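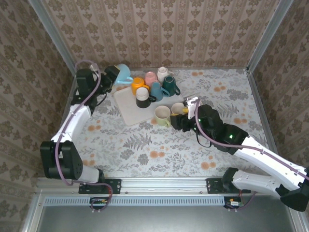 Frequently Asked Questions

Welcome, and thank you for stopping by the questions page of the Skultbridge Mug Swap. We get a lot of the same questions in the weeks before a swap, and we do love hearing from you, but we thought it might save you some waiting if we wrote the answers down in one place. If yours isn't covered, the email address on the contact page still works and somebody will write back, usually within a couple of days (a bit longer in December, when everybody in town seems to be cleaning out a cupboard at once).

What is a mug swap, exactly?

Pretty much what it sounds like! You bring mugs and cups you no longer use, you put them out on the tables with everyone else's, and you go home with the same number of different ones. Most of us own far more mugs than we could ever drink from, and yet it is very hard to throw out a perfectly good mug. At the swap it goes to a person who picked it out on purpose, which feels a lot nicer than leaving it in a box by the curb.

How many can I bring?

Up to six per household. We used to have no limit at all, and then one spring we ended up with 173 mugs at closing time and no earthly idea where to put them. Six is plenty to make room on a shelf, and it keeps the tables from getting so full that people are afraid to reach for anything.

Do I have to take home as many as I brought?

Not at all. Plenty of people come just to get rid of a few, and we are glad to have them. We only ask that you don't take more than you brought during the first hour. After that, whatever is left is open to everybody, and you are welcome to fill a bag.

What condition do they need to be in?

Clean, dry and safe to drink from. Please run a finger around the rim before you pack it. A chip on the rim means we can't take it, and the same goes for a crack anywhere or a handle that has been glued back on - glue and hot coffee are not good friends. Faded printing is fine. Tea stains on the inside are fine too if you've given them a try first. A spoonful of baking soda with a few drops of water, left to sit while you do something else, takes care of most of them.

Can I bring teacups, travel mugs, or glasses?

Teacups, yes, with or without their saucers. If you have the saucer, please put a loop of masking tape between the two so they don't get separated. Travel mugs are fine if the lid is there and it seals. We don't take drinking glasses or wine glasses, only because they don't stack well in our crates and we have lost too many that way.

Are matching sets kept together?

If you'd like a set to stay together, tie the handles with a bit of ribbon or string and tell the person at the welcome table. We count a set of four as two mugs for swapping purposes, which surprises people, but it means the sets find homes instead of sitting there all afternoon.

I gave away a mug and now I want it back. What can I do?

Oh, this happens more than you would think! If you are still in the hall, go and have a look, and if somebody is already holding it, you can always ask them kindly. Once it has left the building we can't trace it, as we don't write down who took what. Our best advice is to leave any mug you feel unsure about at home this time. There will be another swap.

Where is it held, and is there parking?

We meet in the lower hall on Trukov Street. The door you want is the one on the side, down the ramp, and there are no steps from there to the tables. The lot behind the building holds around 60 cars and is free on weekends. If it's full, there is street parking along Reddy Avenue, a short walk away and mostly flat.

How should I pack my mugs for the trip?

Dish towels work better than newspaper, which leaves ink on your hands and on pale glazes. Wrap each one, tuck the end of the towel inside the cup, and stand them upright in a sturdy box or a deep grocery bag. Please bring something to carry your new ones home in as well. We keep a few spare boxes under the welcome table, but they go quickly.

Does it cost anything?

There is no charge to come in or to swap. We do keep a jar out for the hall rental, which is $160 each time, and anything you care to drop in is appreciated. Coffee and tea are free all afternoon, and yes, you may drink it out of a mug you've just chosen, once you've washed it at the kitchen sink.

What happens to the ones left over?

We pack them up and take them to the Surnik Thrift Barn, where they are sold one by one. The Barn can take 100 from us at a time. Anything beyond that goes into our storage crates and comes out again at the next swap, so if you see a mug that looks familiar, it may well be.

Can children come along?

Please do bring them. There is a low table near the kitchen door with sturdier mugs set out, and children can choose one from it without having brought anything.

This page was last updated August 10, 2018.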